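Work & Careers > Warehouse and Light Industry

Company wants us to use hand grippers to "teach" the packing robots. What happens to our jobs?

Posted by tapegun_terri, April 2025

I pack and clean returned goods at a mid-size place outside Fletinley. Management signed up with an outfit called Wirkon, and now some of us get taken off the line for half a shift to sit at a table with a gripper in each hand and do little jobs with them. Wipe a box, turn it over, put it back, do it again. They want 2,000 good runs per task and they throw out the ones where you fumble.

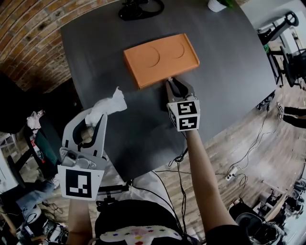 My wrists are sore by break and I am slower than I would be with my own two hands, but fine, it is paid at the normal rate. What bothers me is the talk. We were told in January that this will "free us up for better work." I asked what the better work was and got a slide with a sunrise on it. Has anyone been through this? Did the better work show up? And can I say no to the table?

gentile_dock
We had the same speech at Gentile. I did the table for a whole winter. The machine they brought in at the end could handle stiff boxes on a good day and made a mess of anything floppy. Two people were put on watching it and clearing it when it stuck, and the rest of us went back to packing with a higher target because "the easy items are automated now." So the easy ones went to the machine, we kept the awkward ones, and the rate sheet did not change to match. Mine was 528 a shift before and it went to 600 and something after. Watch your rate sheet. That is where it shows up first.

As for saying no, read your job description. Mine said "other duties as assigned," so that was that.

mr_felon_line4
dont worry about it, robots are junk. we got one at Felon and it sat under a tarp

packrat2261
I would not count on the tarp. Even when the machine is bad, the numbers from the trial get used to argue for fewer hires.

Things I would ask for, in writing:
- whether table time counts against your line rate
- how long you can be kept on the grippers before a break
- who keeps the recordings, and whether they can be used to score you personally
- what the better work is, with a job title and a pay grade

We got the first two and a shrug on the others. Report the wrists now, too, while it is only soreness. My site waited until someone needed a brace, and then it was an argument over whether she got it at home.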